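Pavement rules, February. Kingi notebook, Foltby bench.
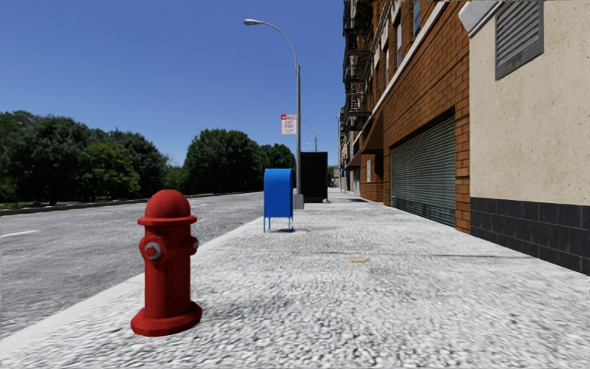
Spent the morning turning "be considerate near street furniture" into something a delivery robot can obey. The phrase comes from our own draft rules, so I can't even be rude about whoever wrote it. It was me.

Where we've got to, for the simulator runs:

Clearance. 51 cm from hydrants, mailboxes, lamp posts and bins, measured from the widest bit. For a hydrant that means the outlet caps. Kingi was measuring from the centre line, very tidy and very wrong.

Curb. Treat the line of posts and boxes as belonging to the curb. No nipping between a mailbox and the road, however tempting the planner finds it.

Walls. 43 cm, more at shutters. A closed shutter is still a doorway. The planner thinks it's a wall with nice ribs.

Stopping. Never park by a hydrant, full stop. Waiting for a signal counts as parking. So does "thinking".

Run 11 passed everything, on an empty pavement, in full sun. I'd pass too. Rule from now on: an empty street is a smoke test and doesn't go in the safety record. Anything we sign off needs people in it, plus one pushchair and one person walking backwards while talking.

Prakville still want a single clearance figure for all objects because it fits on their form. Have sent them 4 figures and a larger form.

To do: shadows. Emlow build slows down for the ones under the boxes – polite, but odd. Check whether a metal plate in the paving gets the same treatment before anyone touches the thresholds.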